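Group Project Report: Equipment Plan for a Shelf Picking Cell
Submitted 12/09/2020
Section 3: Requirements and budget

3.1 What we were asked to do

Our group had to write an equipment plan for a small cell in which a two-armed robot moves metal parts and crates between shelves. The plan had to cover everything except the robot: shelving, crates, floor marking, barriers, spare parts for the hands and a place to work on them. We were not asked to build the cell. Our supervisor, Blagoje Matić, wanted a list that the workshop could order from without coming back to us with questions.

The money available was 85 per cent of what last year's group had, so we dropped the second workbench at the start and did not cost it.

3.2 Shelving and floor

We compared bolted steel shelving from Findero and Revau. The Findero units were cheaper but only came in fixed heights. Revau uses slotted posts, so a shelf can be moved up or down with a spanner. We chose Revau because we do not know yet which height suits the arms best. Two units are in the plan.

Crates should be one size and one colour with a flat label area on the side. Mixed crates would have saved a little, but every new size means another set of grasps to program. Yellow tape for the floor is cheap, and we allowed four rolls. It will need replacing when the shelves are moved. 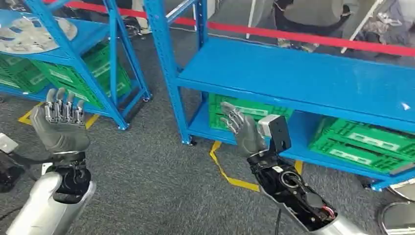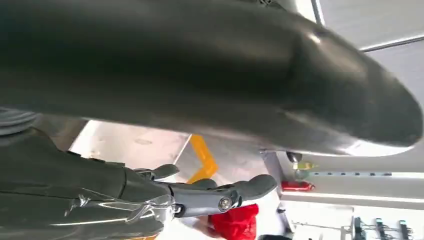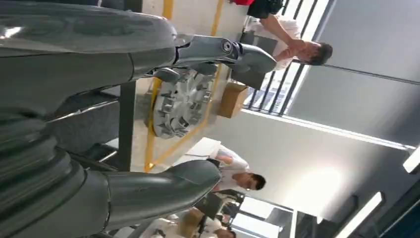 Arms and hands in the work area, with yellow tape on the floor.

3.3 Hands and spares

The hands are the most expensive thing to keep going. The quotation from Patrício listed single fingers and complete hands separately, and three single fingers cost less than half of one complete hand. We have put three fingers in the first order and no complete hand. If a palm or wrist fails, the cell will be down until a replacement arrives, and the delivery time quoted was roughly four weeks. The group did not all agree on this. The other view was that one spare hand should be bought and the barrier posts left until January.

Also in this part of the budget are covering gloves for the palms, cable ties, a set of hex keys and screws for the finger joints. Gloves are listed as a consumable. We could not get a figure for how long a pair lasts, so the amount is a guess and is marked as one in Table 2.

3.4 Items moved to the second order

Mirside offered a price for a trolley with a locking top, to be used when a forearm cover has to come off. It is useful but an ordinary table will do for the first term. The trolley and the extra lighting are in the January order.

We left delivery charges out of our first draft by mistake. With them included, the shelving line went over its limit, and we paid for this by cutting the number of crates. The corrected totals are in Table 2, and the first draft is kept in the appendix so that the change can be followed.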